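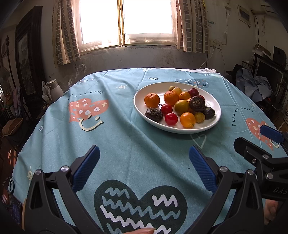 3.2 Materials and table setting

All sorting sessions used small produce of mixed kinds, placed on a round table next to a window. The set combined citrus fruits of several sizes with small red tomatoes and water chestnuts. It was chosen for its spread in size and surface: mandarins have a dimpled peel, tomatoes are smooth, and water chestnuts may be fibrous or glossy on the same corm. Produce was bought from the Fliltcombe market and replaced when the skin softened.

The table was covered with a light blue cloth printed with hearts, smiling faces and the words "Turn off worry." A plain cloth was tried in November and dropped, as the Ghauri protocol calls for ordinary household linen. Produce was either held on a white round plate with a raised rim or laid directly on the cloth. Both layouts are covered by the Irarance coding sheet, which records each item by kind, size class and nearest neighbor.

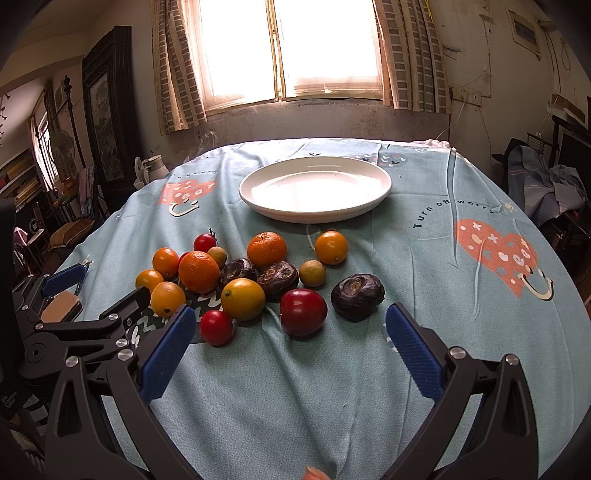
Figure 3. Produce grouped on the cloth in front of the empty plate.

Items on the cloth were coded in the same way as items on the plate, with one added field for contact with a printed motif. Partly hidden items were coded by kind only. The full record holds 3156 entries from 510 layouts, and nearly all size classes were assigned on the first pass. Disputed entries, mostly small yellow-green fruits, were settled by 2 coders using the Tomance size chart.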